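Why Do Markets Smell So Good?

Have you ever walked through a food market in a faraway town, holding tight to a grown-up's hand, and felt your tummy rumble before you had even seen anything to eat? Let me tell you how that happens — it's one of my favorite parts of traveling!

When food cooks, it lets go of teeny bits that are much too small to see. They float off on the warm air, over the stalls and under the awnings, until a few of them drift right up your nose. Your nose sends a message to your brain, and your brain says, "Ooh, bread!" or "Ooh, onions!"

What is a spice?

A spice is a dried piece of a plant. Cinnamon is bark, pepper is a little berry, and ginger grows down under the soil like a knobbly potato. Long ago, people carried spices across deserts and seas to sell them, and a trip like that could take months and months.

How do I try something new?

Start with one small bite, and chew it slowly. When I was 9, my aunt Elaheh bought me a pickled lemon at the Tuesday market in Doltport, and my goodness, the face I made! I asked for another one, though. 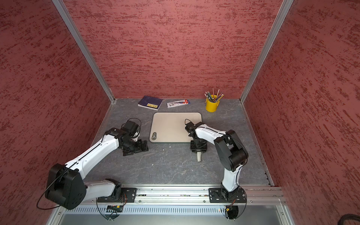 Can I make a market at home?

You certainly can! Ask a grown-up to help you put a pinch of three different spices into three cups. Close your eyes, take a gentle sniff of each — not too close, or you'll sneeze — and guess which is which.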